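Notebook, dye bench - February

Started the fastness trials on the Pinard walnut batch. Constanza Figueroa wants to know if the brown will hold on wool well enough for the Quiroga order, so I am running it against the old madder recipe as a control.

Bath made up in the big pot at 9 in the morning. 410 g of dry hulls, soaked overnight, then simmered and strained twice through muslin. The second straining still left grit, so Tarek is ordering a finer cloth. Iron modifier kept separate and added to half the skeins only.

Skeins are the Codenlow two-ply, scoured last month. I tagged each one with knotted string - paper tags fell apart last time. Alum at the usual strength. Horacio thinks we could cut it by a third on walnut, and he may be right, but I don't want to change two things in one run.
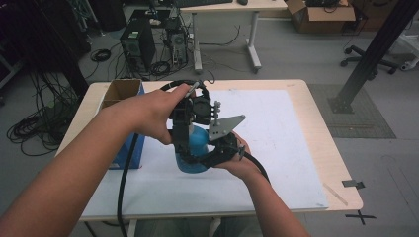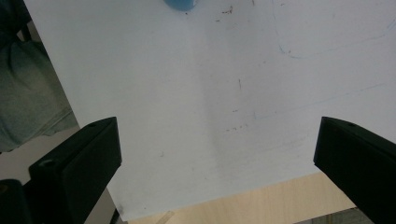

Does walnut need a mordant at all?
The hulls carry enough tannin to color wool without one. We use alum because it shifts the shade a little warmer, and Quiroga picked their color from an alum sample.

First skeins came out at 3 and went on the rack by the north window. The iron half is much darker than I expected, close to black coffee. The plain alum half looks flat next to the madder. Trinidad Godoy prefers the iron. I would like to see both after a wash before saying anything to Constanza.

Rinse water ran brown for a long time. Santino's note in the Evine binder says to let the skeins cool in the bath overnight, and I skipped that. Will do it on the second run.

To do: cut light test strips, cover half of each with card. Ask Tarek if the order is still 1,200 m or if it went up.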